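How to sort small beads so you find them again

I make bracelets at home since nine years, and for a long time all my beads were living in one big cookie tin. When I needed a certain color I poured everything on a towel and searched. In July I finally sorted them, and I want to write down how I did it.

First, take out everything you have. Put a towel or a baking tray with an edge on the table, so nothing rolls away. Do not sort by color yet. Sort by size first, because the size decides which box you need. I made four groups: seed beads, small cubes, round beads over 6 mm, and the metal parts.

Then choose the boxes. My friend Neelam Awasthi keeps her seed beads in glass tubes, and they look very nice, but I dropped one once and it took me the whole evening to clean the floor. I prefer flat boxes with a lid that closes tight. Before you fill a box, close it with a few beads inside, turn it over and shake it a little. If a bead can go under the divider, keep this box for bigger things.

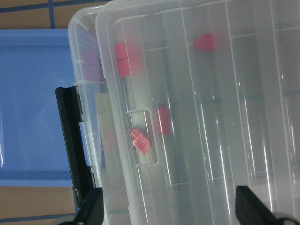

Now you can sort by color inside each size. Work with one color at a time and use a small spoon, not the fingers. Leave some free space in every section, so you can still pick up the beads when you buy more.

Write a label on the short side of the box, with the size, the color number and the shop. I use paper tape and a pencil. A bag of 1,000 seed beads can look the same as another bag in the lamp light, and in the morning you see it is a different blue.

Sorting takes me 30 minutes for one tray. If you get tired, cover the tray with a second towel and continue tomorrow.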